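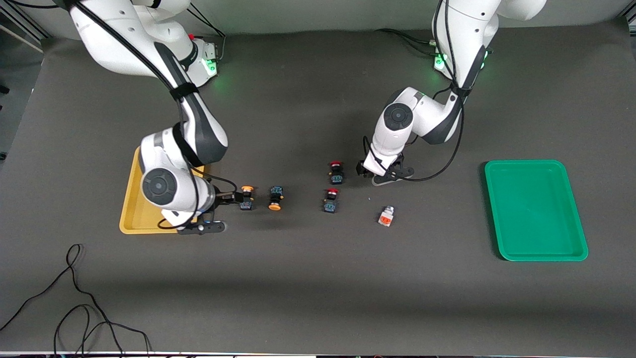

I went to the Plikberg open day in August mostly for the free parking and the promise of coffee, and I ended up staying until they were stacking the chairs. The company moved into the old Virnier building last winter, and this was the first time they'd let the neighbors in to see what goes on. The thing everybody crowded around was the sorting table, with its two white arms hanging over a row of little switches, orange caps and red caps, a yellow tray on one side and a green one on the other. I got a spot right up against the rope (sorry to the tall gentleman I elbowed) and didn't give it up for a good long while.

Theano Moschos ran the demonstration. She started at 10:30 sharp, which impressed me, as half the room was still in line for pastries. Her pitch was pretty simple: small shops get bags of mixed parts, somebody has to sort them by hand, and it's dull work that gets duller by the hour. Plikberg wants to sell those shops a table that does it. They call theirs the Zandemero, and when a boy near me asked where the name came from she said it was her grandmother's street. I liked that.

I'd expected speed and didn't get it. The arms are slow! Theano said so herself before anyone could complain. She told us the team has logged 850 practice runs on small electrical parts so far, and that speed comes later, once the grip is reliable. A switch lying on its side is a different problem from one standing up, she said, and the fingers have to come in at another angle. I've dropped enough screws behind my own workbench to have some sympathy.

There was a question and answer session after that, and it went on longer than planned. A man who runs a repair shop out on the county road wanted to know about cost. Theano wouldn't give a price, but she did say they hope to have 40 tables out on trial with local businesses by next summer. Somebody else asked about jobs, as somebody should. Maximiliano Requena, who handles the trials, took that one. He said the shops they talk to can't fill the sorting positions they have now. A woman behind me muttered that maybe they should pay more, and she got a few laughs, Maximiliano's included.

The rest of the morning was nice but more ordinary. You could tour the back workshop in small groups, and the folks from Hung, the machine shop next door, had a table with metal puzzles for the kids (I never did get mine apart). The sign-in sheet was up to 142 names when I left, and I know for a fact my brother-in-law walked right past it.

Plikberg says it will do another open day in the spring, with a longer demonstration and more seats. Shops that want to be considered for the trial can leave their details at the front desk, and if you have a jar of odd parts you'd like sorted, Theano is collecting those too. I've already promised her two coffee cans' worth from my garage.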